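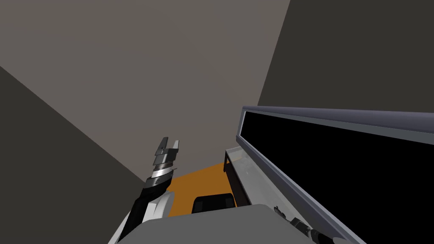
What kind of lid stays on a paper soup cup in a delivery bag?

A vented plastic lid made by the same company as the cup, pushed down all the way round and not just in the middle. Paper lids are ok for counter service, less so for a driver taking corners.

(short version pulled up top, full thread underneath)

Takeout & Packaging > Soup cups, lids, leaks

ladle_and_co
10 September 2021
Ok need help fast, have to reorder tonight. Small soup counter, lunch only, started delivery in the spring. Been using the 16 oz Bivon paper cups with the paper lids and I'm getting complaints nearly every day. Soup in the bag. Soup on the napkins. One lady sent me a photo of her car seat.

Cups themselves are fine, not soggy, no leaks from the bottom seam. It's the lids. They pop. Thick soups not so bad, brothy ones are a mess.

So do I switch lids, switch the whole cup, or go to plastic deli tubs and be done with it? I'd like to stay with paper, I've told everybody we're paper. Have 3,000 of the cups in the back already so that's the other problem.

brothmonday
Deli tubs. Done. Next question.

ladle_and_co
lol. Customers here would notice, trust me. Had a whole sign about it.

tinspoon
What temp are you lidding at? If you fill straight from the kettle and slap the lid on, steam has nowhere to go and it lifts the lid right off. Paper lids usually have either one tiny hole or none at all. Vented plastic lids have a proper vent so the pressure gets out.

Second thing - how full? I see people fill to the rim so it looks generous. You need headspace. Stop below the rolled edge, a good finger width.

ladle_and_co
Straight from the kettle yes. It's lunch, I have a line, no time to let anything sit. And yes to the rim, guilty. If I fill less they say I shrunk the portion.

tinspoon
Then go up a size in cup and keep the same ladle. Same soup, more air. Nobody complained when I did it.

cornerpot_dee
Disagree with going up a size. Costs more per cup, takes more room in the bag and it slides around more. Plus the soup cools quicker with that much air on top. Fill to the line, put "12 oz of soup" on the menu, people get used to it.

tinspoon
They don't get used to it, they leave two stars.

cornerpot_dee
Mine got used to it.

paperbagpete
Did anyone ask if the lids are even the right ones? Bivon changed the rim on their 16s at some point, I got two cases that looked identical and lids from the old case wouldn't seat on the new cups. You push down, feels like it clicks, doesnt really. Check the case label. If the cups and lids came in separate orders that would be my first guess.

ladle_and_co
Huh. They did come separate. Cups were from the closeout place on the highway, lids from my normal supplier. Going to look.

ladle_and_co
OK so looked. Cup case says 16 oz soup, lid case says fits 12/16/32. No rim size on the cups that I can find, bottom label is half torn off. Tried ten lids on ten cups with water, turned them over the sink. Four held. Six didn't. So that's that I guess?

paperbagpete
Yep that's your problem or most of it. Measure across the top, outside edge to outside edge of the roll. Then email whoever sold the lids and ask what they fit in mm, not in ounces. Ounces tells you nothing about the rim.

brothmonday
or deli tubs

Hostulbridge_Kitchen
We use the Pillay vented ones, clear plastic, and they're a decent lid but you have to burp them. Press center, let a little air out, then go round the edge with your thumb. Takes two seconds. Train whoever is bagging, not just the person filling. Ours was fine on my shifts and a disaster every weekend until I stood there and watched the weekend kid put the lids on with his palm flat.

Also, stand the cups in a carrier. The same four-hole carrier you use for coffees will take a 12 oz soup if it isn't too tapered. 16s are too fat for most of them.

ladle_and_co
Good tip on the carrier, will try. How much are the Pillay lids where you are?

Hostulbridge_Kitchen
Would have to look up the invoice. They come in sleeves of 50. More than paper, less than a refund.

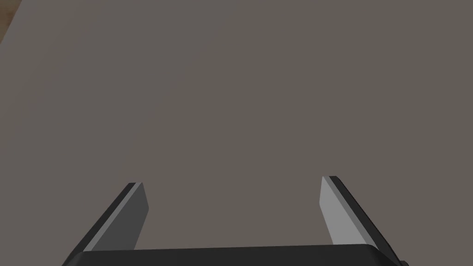
Osvaldo Paiva: careful with plastic lids on a paper cup if you have that sign up about being all paper. Somebody will bring it up at the counter. We had a man stand there and read our own sign back to us. I'd go for a heavier paper lid before plastic. They do exist, the ones with a deeper skirt, they grip further down the cup. You pay for them though.

cornerpot_dee
Deep skirt paper lids go soft. Twenty minutes over a hot broth and you can bend it with one finger. Fine if the customer is next door.

Osvaldo Paiva
Depends on the coating. Ours have held fine, most of our drops are close by, so maybe that's why we get on with them. Wouldn't send them across town.

ladle_and_co
My drops are all over, some of them half an hour in traffic. So maybe not.

wetnapkin
Tape. I put one strip of the tamper stickers across the lid and down both sides. Lids don't pop anymore and the customer feels good that the driver didn't get in there.

tinspoon
Tape on a lid with no vent is just asking for it. Pressure goes somewhere. Had one bulge and split at the side seam.

wetnapkin
Never happened to me

tinspoon
What soup?

wetnapkin
Chili mostly

tinspoon
Well yeah. Chili isn't going anywhere. Try it with chicken noodle.

ladle_and_co
Can we stay on lids please. I have a cart open in the other window. Looking at the Voltero set, cups and lids sold together, 200 in a case, says "secure fit" all over the page but every page says that. Anyone used?

Lindalva Fagundes
I have. Been on the Voltero 16s since last winter. Good points - lid matches the cup, comes in the same case, so you can't get what Pete described. Vent is a little slit off center. Wall is stiff enough that the cup doesn't go oval when the driver grabs it, and I think that's half of why lids pop in the first place. People squeeze the cup picking it up and the rim goes egg shaped and there goes your seal.

Bad points. The lids stick together in the sleeve. In a rush you pull one and get three, and then you're peeling them apart with gloves on. The print on the side rubs off a bit if it gets damp. And the case is awkward, taller than my shelf so I have to lay it on its side.
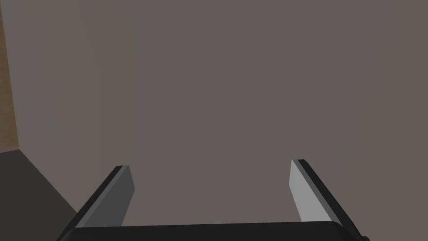 Also they don't nest tight, so figure out your storage before you order a big stack of cases. I ordered too many the first time and had sleeves on top of the freezer for weeks. Start with one case, do your worst soup, the thinnest one you have, put it in a bag and drive around the block with it on the passenger seat. Do that with the real lid at real temperature, not with cold water over the sink. Cold water test only tells you if the lid fits. Doesn't tell you anything about steam.

ladle_and_co
That's super useful thank you. Is there a microwave issue? Office people reheat.

Lindalva Fagundes
I tell them lid off. Says so on the lid but in tiny letters. Had one person warp the lid and complain, that's it.

brothmonday
deli tubs go in the microwave just saying

cornerpot_dee
Please don't encourage people to microwave soup in those, the thin ones go all wobbly and then somebody gets burned picking it up. Put it in a bowl.

brothmonday
mine are rated for it. it's on the bottom. never had one wobble

paperbagpete
Back to the leftover cups, since nobody answered that part. Don't toss them. Measure the rim, find the right lid, use them up. Or use them with no lid at all for dine in, or sides, mac and cheese, fruit, whatever. I went through a whole pile of mismatched ones as tasting cups at the fall market.

ladle_and_co
We have four stools so dine in is not going to eat up that many lol. But sides, maybe. Oyster crackers and bread ends go in a bag now, could go in a cup.

Hostulbridge_Kitchen
Croutons. Cold stuff doesn't care if the lid is a bit off. Just mark those cases so they don't end up next to the kettle. Big marker, both ends of the box.

ladle_and_co
Update. Ordered one case of the Voltero to test, one sleeve of the Pillay vented to try on the Bivon cups in case the rim matches. Measuring tomorrow when I find the calipers, the tape measure is useless on a curve. Total was 135 with shipping, more than I wanted but I refunded nearly that last week.

Also told the bagging side to quit palm pushing. Went round the edge with thumbs for the last hour today and had one spill, and that one was filled to the top by me so.

tinspoon
Told you. Headspace.

cornerpot_dee
Fill line. Not a bigger cup.

ladle_and_co
I'll draw a line on the ladle and you two can fight about the rest. Will post when the case shows up, they're saying Wednesday. If anyone knows the rim size on the older Bivon 16s pls still send it, label on mine is toast.

paperbagpete
I might have an old sleeve in the van. Will look in the morning and measure it for you.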